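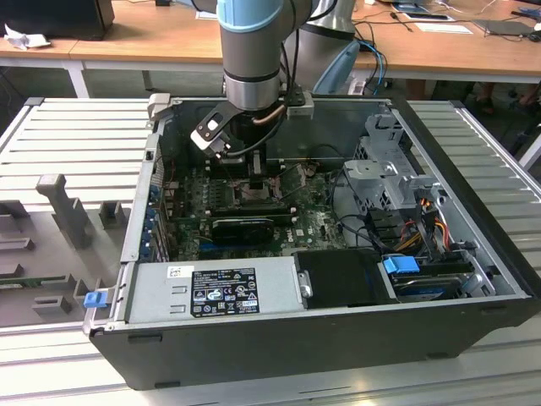

The old Dell tower on its side, lid off, with the blue slot clips along the rear wall.

Review: an old Dell desktop tower as a machine to learn on

I've been meaning to write this one up since March, when I picked up a second-hand Dell tower to take apart on the bench. I wanted something cheap that I could open, strip and put back together as often as I liked, and this has been an absolute treat. If you've ever fancied learning what goes where inside a computer, get one of these before you spend a penny on new parts.

Mine came from Candex, the recycling place on the industrial estate, and Brijesh Sandhu there let me look through a whole shelf of them before I chose. No hard feelings about the dust. I picked the one with the fewest scratches and the most inside it, and it came home on the back seat with the seat belt round it.

First, the case. Lay it on its side, take the panel off and the whole lot is there in front of you - board in the middle, power supply at one corner, drive cage over on the other side. I can't tell you how much nicer this is than the small office boxes I started on, where you have to take out three things to reach the one you want. There's a graphics card sitting across the board, and the memory slots and the processor socket are on the far side of it, so you get room to work at both.

Then there are the blue bits! Blue clips all down the expansion slots, and a little blue latch sticking out at the edge of the chassis. I love this sort of thing. Once you've noticed the colour your hand goes to it, and when I had my nephew Esteban over for an afternoon he was finding them before I'd said a word.

The drive cage is grey metal, full of perforations, with a folded bracket on it. It's a solid lump and it does rise up over everything else on that side, so you'll be reaching round it if you want to follow the wiring underneath. I would have liked a bit more space there. My knuckles would have liked it too.

Wiring is the weak point in general. You get orange, yellow, red and black bundles running from the power supply to the drives, all tucked in under the cage, and then thin black cables looping over the board. It's perfectly easy to follow with a torch, but do take photos on your phone before you unplug anything. I didn't the first time and spent most of an evening with a cup of cold tea working out which lead had come from where. Itziar Villalobos from our repair evenings ties a scrap of coloured wool to each plug and I've pinched the idea.

One word of warning about the power supply. Leave the lid on it. Take the unit out whole by all means, read the label, put it back, but the inside of it is no place for a beginner, even with the plug out of the wall.

As for what it's like as a computer, well, it won't frighten anybody. Letters, email, a bit of music in the shed. Maite Cantero asked me if hers would be worth doing up for her daughter's games and I had to say probably not the newer ones. But that isn't what I bought it for, and as a thing to learn on I've got more out of it than out of any kit I've tried.

Good: opens right out, loads of room round the board, the blue clips, spares are easy to find.

Not so good: heavy, cables under the drive cage, takes up half the table when it's lying down.

Score: 5 out of 5 for learning, 2 out of 5 if you want something fast. I'm going back to Candex for another one so I've got a spare set of clips.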